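Belmiro Vieira
Clevolton 车间，装配与工艺

1/
整理一下我们工位上自动化的情况。去年七月开始装，到今天（2020年2月16日）已经过了试运行。来问的人大多问节拍，我想多写一点人的部分：谁的活变了，变成什么样，哪些地方算账算不清楚。比较长，慢慢发。

2/
先说原来的做法。一个班两个人，一人上料，一人检查连接器。托盘从货架上取，翻面，看针脚，放下，再取。单件 70 秒，包含翻面和目检。动作不重，但手腕一直在转。Ildikó Oláh 在这个位置上做的时间最长，交接本里关于手腕的记录大部分是她写的。

3/
立项书上写的目标是“降低重复性操作”。预算表上写的目标是减少一个上料岗。两份文件我都签过字，当时没有人把它们放在一起看。后来讨论排班时的很多争执，源头在这里。

4/
系统集成是 Nollness 做的，现场调试派来的是 Csaba Antal。机械部分他用的时间比计划短，剩下的时间几乎全花在接近路径上。托盘是浅灰色塑料，底面有凸台，边上有一条带排针的连接器。夹爪从下方接近的时候，凸台的阴影会影响相机判断，连接器那一侧又不能碰。路径改了很多版，最后留下来的版本比最初的慢，姿态也更别扭，但针脚这一侧留的余量够。

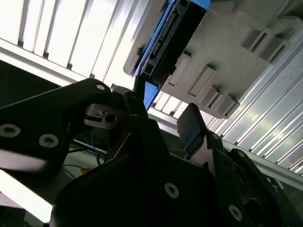 5/
关于针脚。人拿托盘的时候会自然避开连接器，没有人写过作业指导书教这个。写程序的时候才发现，这条规则从来没有落到纸上。Ildikó 被叫来演示，同一个动作做了一上午，Csaba 在旁边记手指落点。这部分工时在项目里没有科目，最后记在“培训”下面。我认为记错了，是她在给设备提供工艺参数。

6/
这件事后来我跟 Dénes Lengyel（生产主管）谈过。他的意见是，演示也属于本职。我的意见是，如果外部供应商提供同样的信息，我们会付钱。没有谈出结果。但从第二个工位开始，示教工时单独列了，需要本人签字，也可以拒绝。

7/
节拍。现在一个班的计划量是 835 件，人工阶段达不到这个数。要注意，这个数字的前提是不停机。停机一次，从报警到复位，取决于附近有没有会复位的人，跟机器本身关系不大。排产表里没有这一项，我每个月都建议加，目前还没有加。

8/
复位权限是最先出问题的地方。开始只有维修组有权限，操作工看着机器停在那里，要打电话等人。有经验的操作工一眼能看出是托盘没放平，按规定不能动手。等待期间她们也没有别的任务，坐着又会被问为什么坐着。

9/
后来把报警分成 3 级。第一级操作工自己处理：确认区域无人，扶正托盘，按流程复位。第二级叫班组长。第三级必须维修组到场，断电挂牌。分级表是 Tobiloba Ugwu 起草的，他在夜班，夜班没有常驻维修，所以他写得最细。白班原来觉得没有必要，两周以后也在用同一张表。

10/
分级之后的变化：停机次数没有明显减少，每次停的时间短了。操作工的培训记录里多了复位和安全两项，工资等级没有跟着变。这是目前最大的一条未解决项。我的看法是，责任加了，等级就应该重新评。人事那边的答复是“年度评审时一并考虑”。

11/
第二个夹爪对着灰色面板那一侧，问题类型不一样。托盘那边难在避让，面板这边难在重复定位。板上的支架开缝很窄，位置稍微偏一点，接触力的曲线就不对。Csaba 的习惯是先看力，再看图像，最后才去改坐标。我开始时顺序正好反过来，浪费了不少时间。

12/
面板背后是波纹金属墙，反光。白天和晚上的图像亮度差别大，早期有一批误判都集中在换班前后。处理办法很土：固定补光，固定曝光，再把标定检查写进开班点检。点检这一项由操作工做，要填实际读数，不允许只打勾。

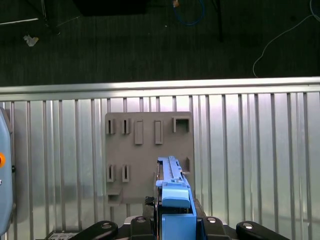 浅蓝色夹爪与灰色面板，后面是波纹金属墙。Clevolton 车间。

13/
填读数这一条争议不小。有人说是给操作工加文书工作。我统计过填表时间，占班次的比例很低，但反对的理由不在时间，在于填了以后没有人看。这个批评成立。前几周的表我也是月底才翻。现在班组长当班签收，超差当班处理，抱怨少了很多。

14/
岗位的事。原来的上料岗确实减了一个编制，人没有走，转去了来料检验。转岗前谈了两次，第一次谈得很差，因为通知先贴在公告栏，本人后来才接到正式谈话。第二次 Dénes 自己去谈，带了新岗位的班次和工资明细。顺序应该倒过来，这一点已经写进后续工位的实施计划。

15/
Ildikó 现在的岗位名称叫“单元操作员”。日常内容：备料、点检、一级复位、抽检，每批抽 50 件，外加带新人。她的原话是：“手腕好了，脖子开始酸，一直在看屏幕。”屏幕原来装得太高，是按照调试人员站着操作的高度定的。已经降下来，并且加了支臂。

16/
注意力的问题比身体的问题难处理。手工阶段，人的节奏由手决定，走神了手会慢下来，自己知道。监控阶段没有这个反馈。连续看一个不出错的工位，第二个小时以后，响应报警的时间明显变长。现在的做法是监控和抽检轮换，轮换间隔由班组自己定。统一规定过一次，没有执行下去。

17/
还有一个没有预料到的变化：交谈少了。以前两个人面对面干活，哪一批料不好，边做边就说了。现在一个人，旁边是围栏。来料的小毛病传到我这里比原来晚。我在交接本里加了一栏“异常但未报警”，目前是整本里信息量最大的一栏。

18/
举个例子。有一批托盘翘得比平时多，在公差以内，机器照常运行，没有任何报警。Tobiloba 在那一栏里写了“放下时声音不一样”。查下去，是 Cheetham 的供货换了模具。靠报警记录，这件事至少还要再过一批才能发现。声音这种量我们没有传感器，短期内也不打算装。

19/
有人问质量数据。连接器损伤下降了，方向是明确的。具体比例我不在这里发，统计口径在试运行中途改过一次，前后不能直接相比。如果有人给你们看改造前后的对比图，先问口径，再问抽样是谁抽的。

20/
维护方面。线缆是消耗品，要按消耗品管理。拖动、弯折、被人踩到，都算。备件清单第一版里有备用指尖和螺钉，没有线缆，停过一次整班才补上。夹爪上的螺钉做了划线标记，点检时看线有没有错位，不需要上扳手。

21/
Valenthorpe 那边的工厂准备照搬这个单元，上周要了图纸和程序。我回复时另外附了分级表、交接本模板和转岗谈话的顺序说明。对方回信只确认收到图纸和程序。我又发了一遍。

22/
如果重新做一次，我会改这几处：
示教工时从立项时就单列，署操作工的名字。
复位权限在设备进场之前谈完。
等级评定和岗位说明同一天生效。
屏幕高度由使用的人来定。
节拍放到最后谈，它会自己收敛。

23/
回复几个私信里的问题。力控参数不能公开，合同里有约定。夹爪换型时间不长，标定占大头。操作工不需要会编程，但要能看懂当前停在哪一步，所以每一步的名称我们都改成了车间里的叫法，原来的英文缩写只留在维修页面。

24/
等级评审的材料我已经交了，附了半年的点检记录和复位记录，按人列出。结果出来以后接在这条下面发。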